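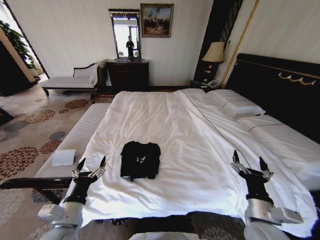
Shirts, Pillowcases and a Second Pair of Hands: A Talk With Nerys Llewellyn

Nerys Llewellyn has run housekeeping at the Penry long enough to know which rooms get the morning sun and which drawers stick. Since March she has also been sharing the guest rooms with a two-armed robot from Sillon, which the staff call Panetti, after a singer one of the room attendants likes. I came to ask how it was going and ended up staying through lunch, because she had so much to tell me.

"Folding is where we started," she says. "People think we just make beds. But guests leave clothes everywhere, on the duvet, over the chair, and our rule at this hotel has always been that you fold what you find and leave it on the bed. I love that rule! It also eats up the morning."

T-shirts are the robot's best work so far. A dark one on a white duvet is easy for it to pick out, Llewellyn tells me, and a white one on the same duvet can keep it thinking for a while. It tucks the sleeves under and brings the hem up, and the hem is where you can still tell its folding from a person's. "A little crooked at the bottom. Elin can spot it from the doorway."

Elin Kemeys is the attendant who works beside it most often. She was against the idea at first and said so in the staff meeting. What changed her mind was her shoulders. "I still do the beds, the bathroom, all the looking around," she says. "But I'm not bending over somebody's laundry at every stop. By two o'clock I used to be finished. Now I go home and cook."

The work has shifted in ways I hadn't expected. Attendants used to go room to room alone, and now they go out in pairs, with one robot between 2 people, so there's a lot more talk in the corridors. Kemeys has also picked up a new job, writing down every garment the robot gets wrong — straps, hoods, anything silky — and going over the list with Fasil Admasu, the engineer from Sillon. Her pay went up for it. Llewellyn fought for that and is plainly proud of it.

"Fasil listens to her," Llewellyn says. "She told him it was starting from the wrong side of the shirt, and the next week it was starting from the right one. She taught it that!"

I asked Admasu whether he saw it the same way. He did. "I can tell you how the arms move. I couldn't fold a fitted sheet to save my life. Elin can, so I ask Elin."

Not everything is settled. The robot is slow, and on a heavy checkout day it gets parked while everyone works the old way. Guests' belongings are touchy, too, so it only handles clothes after an attendant has looked over the bed and moved anything small. Some of the staff still worry about what happens to their hours, and Llewellyn has asked the owners to put in writing that nobody's will be cut this year. She has the letter pinned up by the linen room.

Next on her wish list is towels. "Towels, then bathrobes," she says, already halfway out of her chair to check on the fourth floor. "Come back when we get to bathrobes."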